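# Leave the bench alone

Wrote most of this on the tram, so forgive the state of it. 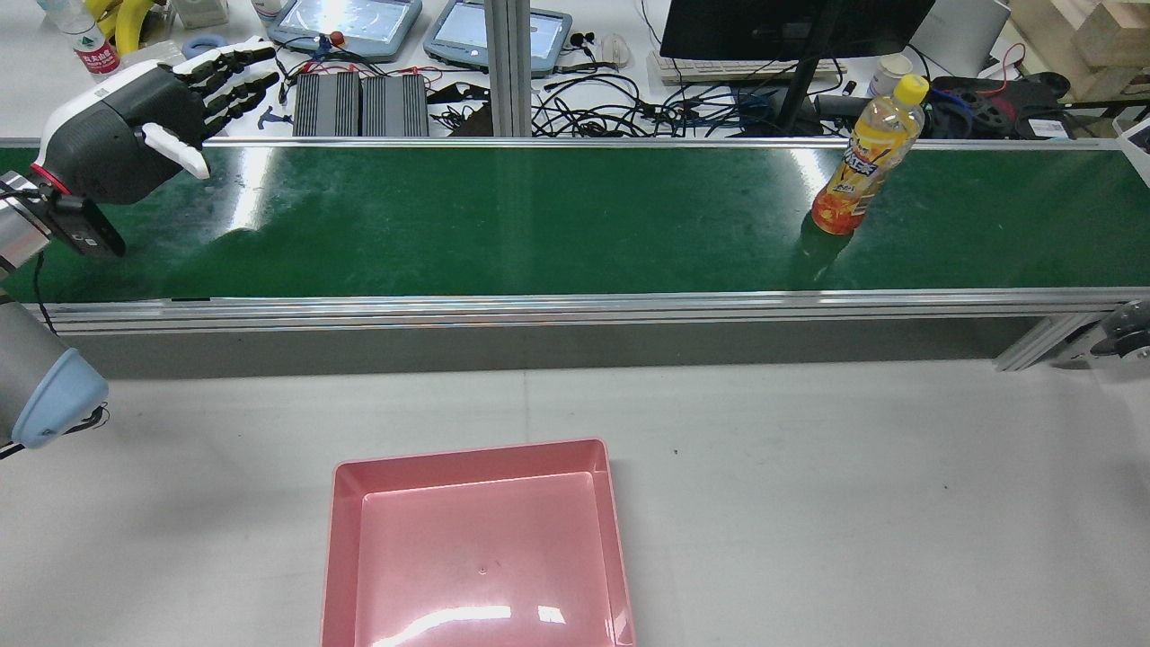

Henrike Wendt reckons a messy bench is a confession. Her words, more or less, in reply to my last piece: if you can't put your drink somewhere sensible and your tape back on its hook, you've no business running a belt line, and a clean surface is the first thing any visitor judges you on. She went on for a while. She'd have everything off, every night, wiped down, labelled, the lot.

I disagree. Strongly. Have done for years.

Let me be fair to her first. Food and drink near a conveyor, yes, there's a rule for that in most places and a decent reason for the rule. A bottle standing on the green belt, orange-yellow stuff in it, yellow cap, that's going to make any safety rep twitch. Fine. If it's product, it belongs there. If it's somebody's lunch, shift it. I'm not going to die on the hill of juice.

But the bench behind. That's the one I'll fight for.

Every working shop I've been in has one. The long surface at the back where things land. A water bottle, a roll of blue tape, screens resting on the desk where you can reach them. Looks like nothing's been decided. And the people who don't work there come through and say "could we get this sorted before the tour" and somebody sweeps the lot into a plastic tub and for the next fortnight no one can find the tape.

I've lived this. At Osilville, when I was still on the packing side, we had a tidy-up campaign with a name and a poster. Shadow boards. You know the ones, outline of every tool in white paint, so a missing spanner looks like a crime scene. Management bought them in, budget was $3,000, and I'm told that was a bargain. The boards were good boards. I've got nothing against the boards. They went up on the far wall, past the compressor, because that was the wall that was free. So now the tape was a walk away. Each way. For tape.

What happened next won't surprise anyone who's ever held a job. People kept tape in their pockets. In their lockers. Garba Nwachukwu had a roll on a bit of string round his belt like a gaoler. The board showed a perfect white outline of a roll of tape, permanently, because the tape never went home, and every audit we got marked down for it.

Before that the tape sat on the bench. It was blue. You could see it. You reached back and got it.

That's my whole argument really but I've been given a page so.

The thing about a surface near where you work is that it's memory. Stuff sits where it was last needed, which tends to be where it'll be needed next. A person who cleans it off to bare laminate is deleting somebody's notes. And the person who did the deleting never has to look for anything, they've gone home, or gone to the next department with another poster.

Kitchens are the same. My mother's kitchen bench had the salt out, the oil out, the wooden spoon standing in a jug, a tea towel over the oven rail, three kinds of mug. She could get dinner on for eight without opening a cupboard. My sister's kitchen is a magazine. Lovely. Nothing on it. You want to make toast and you have to excavate the toaster from a thing called an appliance garage, and then put it back hot, or not put it back and feel guilty. She eats out a lot.

Now. The front of the bench, the part you're putting your hands on. Different story, and this is where Henrike and I nearly agree, which I hate.

The working surface should be clear. White table, one tray, done. I like a coloured tray, the brighter the better. A pink one, say, with sloped sides and a flat bottom. You can't lose it. You can't mistake it for the table. Things go in the tray, things come out of the tray, and at the end of the run you look in and either there's something left or there isn't. We had grey trays on grey tables at Kalunix for a whole season and I swear half the rejects were just parts people hadn't noticed were still sitting there. Ayodele Anozie asked for yellow ones every month. Every month, same form. Got told grey was the standard. 300 grey trays in the store room, so grey was what we were having.

So that's the split as I see it. In front of you, bare. Behind you, whatever you like. The trouble starts when a rule written for the front gets applied to the back because it's easier to write one rule. "All surfaces." Whenever you see the words all surfaces in a policy, somebody has stopped thinking.

And belts! While I'm here. People polish belts. I've seen it done for a visit, a bloke with a cloth going along a green belt till it shone like a pub snooker table (wrong texture but you get me). A belt with a few scuffs on it is a belt that's been used. I get suspicious of one without. Keep it clean, obviously, clean isn't the same as shiny, grit gets under and tracks it off to one side and then you're in for an afternoon with the tensioner. But scuffs? Leave them. The rail along the edge too. Nobody ever bought a carton of anything because the aluminium was nice.

Orsolya Rácz put a counter argument to me once that I've never fully shaken, so in it goes. She said mess is only memory for the person who made it. New starter walks in, sees the same bench, and it's noise. They don't know the tape lives by the water bottle. They don't know which things are in use and which have been sitting there since April. So the old hands get faster and the new ones feel stupid, and after a bit the old hands start enjoying that.

It's a good point. I don't love it. I've been that old hand, I've said "it's just there, mate" and pointed vaguely with my chin. That's a rotten thing to do to someone in their first week.

My answer, such as it is: then tell them. Takes ten minutes. Stand at the bench and say this is where the tape goes, this is where you put your water, these screens you don't stack anything on top of, ever, and if there's a red button on something you keep the space round it clear, no mugs, no paper, no coats. That last one I'd put in writing and sign. You want a rule for the back bench, there's one. Stop buttons stay reachable. The rest is manners.

Adebayo Ogbonna had the best version I've seen, at the Garkurura site. One line of masking tape down the bench. Left of it, anything. Right of it, nothing overnight. No poster. No acronym. Cost him whatever 40 centimetres of masking tape costs. Anything found on the wrong side went in a box and if you wanted it back you made the tea. People learnt. The left side was a jungle and it was glorious and everyone knew exactly where the good scissors were.

He also let people keep water there, lid on. There was a bit of a fuss about that from upstairs. But it was a hot shed and the tap was miles off, and a person who's thirsty gets careless long before a person whose bench is cluttered does. Lids on, away from the gear, not on the belt. Sorted in one sentence and he never had to say it agian.

I know what Henrike will say. She'll say that's a system. She'll say I've just described a tidy bench with extra steps. Maybe. But it was his people's system, made by the ones with their backs to it all day, and it left the tape where the tape was wanted. The painted outlines at Osilville were for people walking past.

Anyway my stop. If you've got a tour coming through this month and someone's handed you a tub and told you to clear the back bench, take a photo of it first at least. Then put it all back after they've gone. And get some pink trays in.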